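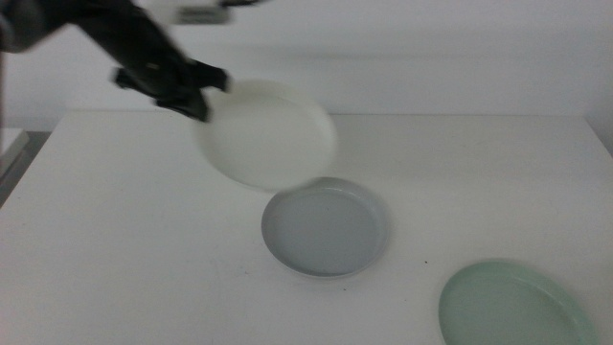 Last changed: February, 16:20

Dendthorpe, book two. Binding workshop notes.

Second proof of the novel came back from Aoun this morning. Chapter 3 still opens on a left-hand page, and the map of the harbor sits too deep in the gutter – Siham has moved it out and will resend the file before she leaves.

Text block trimmed on the Plullutetti. First ten copies fine, then the blade started dragging at the foot. Changed it and went on. 91 good copies out of 100. The bad ones go to Yara for the school readings, with the corner damage marked inside the cover.

Glue: stayed with the old batch. The new one skinned over too fast on the spine and I don't want to try it on a middle-grade book that will get opened flat.

Ronaldo read the last two chapters again and found the orphan's brother called by two different names, pp. 212 and 240. Abla says the first is right. Corrected in the file, not in the copies already sewn.

Full run is 987 if the Titum paper lasts. Hadi to check the stack in the back store and weigh what's left.

To do: spine lettering one size down, reprint the title page, ask Abla for the blurb to book three.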